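Keeping props and fantasy maps from falling apart

Every worldbuilding forum has a thread of prop tricks, and I've tried most of them. A few hold up. Plenty don't.

Tea-staining maps. Fine, but skip the oven. People swear by it for "ancient" parchment, and all I ever got was curled corners and a smell. Lay the sheet flat under a towel and leave it overnight.

Hair spray as a fixative. I doubt it. My ink map of the Gavau marshes went yellow by March, and it was sticky well before that. Buy the real stuff and spray it outdoors.

Index cards for cultures and creatures. Mei-kuen Yang keeps 300 of them, one per species, and says she can find any beast in seconds. I've watched her look. Forty is my limit — past that, use a notebook with page numbers.

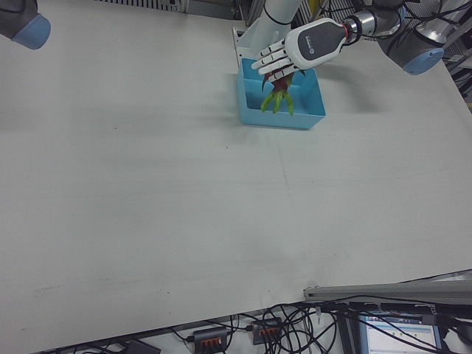
A plain open bin on a white table.

Sorting bins. Sellers want you to buy a set with tiny dividers. Don't. One open bin per world is enough, and you'll put things back in it.

Foam armor on figures. Seal it before painting, whatever the video says. Two thin coats of white glue, dried fully between. Tien-fu Lo claims one thick coat works just as well, but his Skimard riders are peeling at the knees.

Coffee grounds for soil. Only if you bake them bone dry first. Otherwise, expect mold. Sand is cheaper anyway.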